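Workshop notebook, Trotcombe
December 2024

Grey bin, household set. Writing this up before I lose the back of the envelope it is currently on.

Elfriede Mösli has asked, in green ink, that the household things be listed and replaced "like for like" when they go missing. Fine in principle. Like for like with what, though? The Brisus list was drawn up in April and says "brush, 1". We own more brushes than that and they have all been answering to the same line.

Started a new list. Going by Elfriede's rules each thing gets a colour, a plain name and a place to live when it's not in a bin. I've dropped the column for "purpose" after losing most of a tea break to whether a cup with no drink in it is still for drinking.

The blue and white brush stays. It has a hole near the end of the handle, so in theory it could hang on the hooks Keir put up by the sink. In practice Keir put the hooks up at Keir Carnegie height and the rest of us would need the step. Brush goes in the drawer.

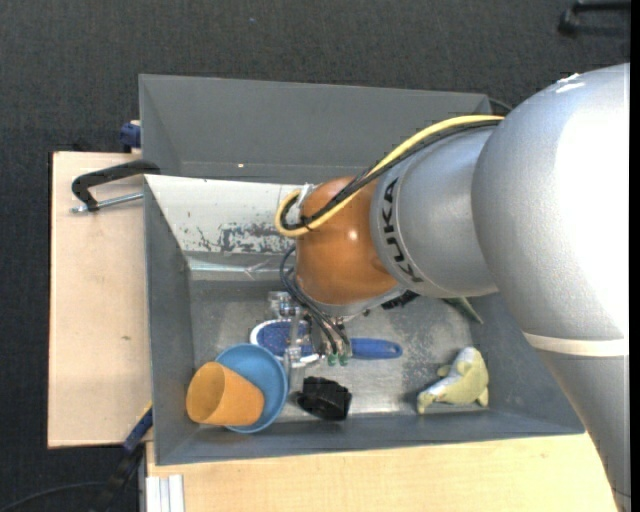 The light-blue bowl and the orange cup are the pair I get asked about most. They came from the Widus shop, 2 for 80p, and I still have the receipt, which Accounts sent back to me with a question mark on it. The cup prefers lying down. Stand it up, turn round, and somebody has leaned on the bench. If it's on its side in the bowl at packing-up time, leave it there and shut the lid on the crate.

Floor of the grey bin: scuffed, with paler worn patches. Keir wants a new one. I looked up the Avram catalogue and the nearest size is 56 cm long, in a green I would not wish on a hospital. Have tried washing-up liquid, then the cream cleaner, then going away and coming back. No change from any of them. The marks are wear and I'm calling it finished.

Storage. The crate under the window is meant for household things only. Contents this morning included a bag of more than 200 cable ties and half a packet of digestives, now a quarter. Ties moved to the electrical shelf. I've written HOUSEHOLD on both ends in marker, and on the lid, for those who approach from above.

To do:
- find out who has the other orange cup
- ask Elfriede if "light blue" and "pale blue" are the same colour for list purposes
- lower the hooks, or raise the staff
- drawer sticks, candle wax on the runners
- send new list to Brisus and ask them to bin the April one

Keir has read this over my shoulder and says the hooks are at a perfectly normal height. Noted. Step is behind the door.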